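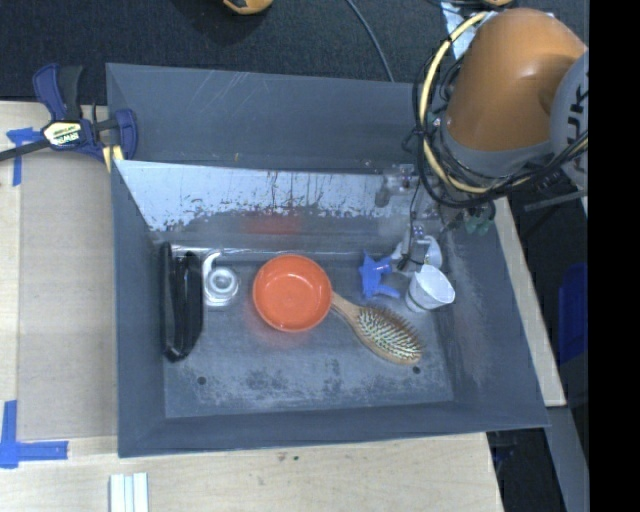

## 3. Washing up and the shared kitchen

Draft, May 2026. Still needs the Ustico interview dates.

Section 2 dealt with who cooks. Cooking is the easy part to study, people like talking about it. Washing up is harder. Most tenants in the Fulport building gave one-line answers when we asked about it in writing, and then talked for half an hour once a tea was in front of them. What follows leans on the talk, with the written answers used mainly to check dates and names of floors.

### 3.1 The two buildings

Fulport: older block, one kitchen per floor, long lease tenants. Ustico: newer, run by a housing company (Pellimura), kitchens shared between two floors, people in and out. We sent out 100 written forms across both and got 66 back. Of those, 41 came from Fulport. The gap is partly turnover. Several Ustico forms went to people who had moved out by the time the envelopes were opened.

Interviews were done by Xiao and Kravchuk, in the kitchens where possible. Evening kitchens are loud and a few recordings are poor. Passages we could not make out were left out, not guessed at.

### 3.2 Leaving things to soak

The word that came up most was "soaking." It covers a lot. A pan with burnt rice in it is soaking. A cup with a spoon in it is also soaking, by the account of the person who left it. Everyone else calls it left. Milagros Ocampo, Fulport, top floor:

> If there's water in it, it's mine and I'm coming back. If there's no water in it then I forgot, and you can be annoyed.

Her floor accepts this rule more or less. One floor down they do not have it, and the same pan with the same water reads as rude. Neither floor has anything written up about soaking. Both have signs about the fridge.

Time matters too but people were vague. "Overnight" was fine for stews in Fulport and not fine for anything in Ustico. We suspect this is about sink size. Ustico kitchens have one small sink, so a soaking pot blocks everybody, while the Fulport sinks are doubles. Cao (the earlier hostel study) found the same split and put it down to age of tenants. Our forms don't support age. Young Fulport tenants soak as happily as the old ones.

### 3.3 Bins, tubs, racks

When the sink is in dispute, people move the problem sideways. A tub or bin beside the sink is the usual fix. Open-topped bins of the general sort in Figure 1 are cheap, hold more than a sink, and can be carried off when somebody wants the table. They also get scuffed fast. Tenants read wear as dirt: a scratched floor in a tub was called "grubby" in interviews even by people who said in the next breath that it was washed every day. Pale scuffs on dark gray are about the worst case for this.

*Figure 1. Open-topped dark gray bin on a pale wooden tabletop. Note scuffing on the floor of the bin.*

Xiuying Qin in Ustico bought a new tub for her kitchen in March and paid for it herself. She did not ask for the money back. Within weeks she was being treated as the owner of whatever was in it, and got messages about other peoples plates. Her words: "I bought the tub, I didn't buy the dishes." She has since moved it to her room. The kitchen went back to stacking on the counter.

We had 4 accounts close to this one. In each, the person who supplied the thing ended up answerable for the mess in it. Where the landlord supplied it, complaints went to the landlord, and neighbors stayed on better terms, though teh mess was the same or worse.

### 3.4 Brushes and sponges

Shorter because we asked less. Sponges are private in both buildings, brushes are shared. Hardly anyone could say why. Lingyun Mao said a sponge "goes inside the cup" and a brush only visits. Some tenants keep a sponge in a bag with their name on it. No named brushes were reported. Replacing the shared brush is done by whoever gets fed up first, usually the same person each time, and they know it.

### 3.5 Limits

Two buildings, one season. People tidy before an interviewer arrives, so we have little to say about how bad kitchens get. Self-reports on who washes what add up to far more washing than any kitchen needs, a known problem with this kind of question. We treat the accounts as evidence of what people think is fair. The rota material is in Section 4, including the Ustico rota that was taken down and put back up with the names changed.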